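Pre-session checklist, teleoperation station 2
Culstead, August round

1. Emergency stop within reach of the operator's seat. Pass.
2. Hand controller zeroed before the arm is enabled. Pass. Roman had to do it twice.
3. Simulated run before the real arm is powered. Pass. Jaws open, nothing held, clear of the wall and window. 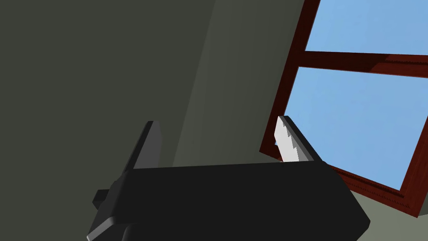 Checked by Xiuying Fan. Comments by Dong-hyun Ha.

4. Jaws follow the trigger with no lag. Pass on the left hand. The right trigger sticks near closed - swap it before the next demonstrations.
5. Speed limit set to 50 per cent for new operators. Fail. Found at full, reset, now passes.
6. Hand guiding: arm goes limp only while the button is held. Pass.
7. Old demonstrations backed up. Pass, 1,614 on the drive. 11 have no operator name and Zuzanna is going through them.

Station may be used left-handed only until item 4 is closed.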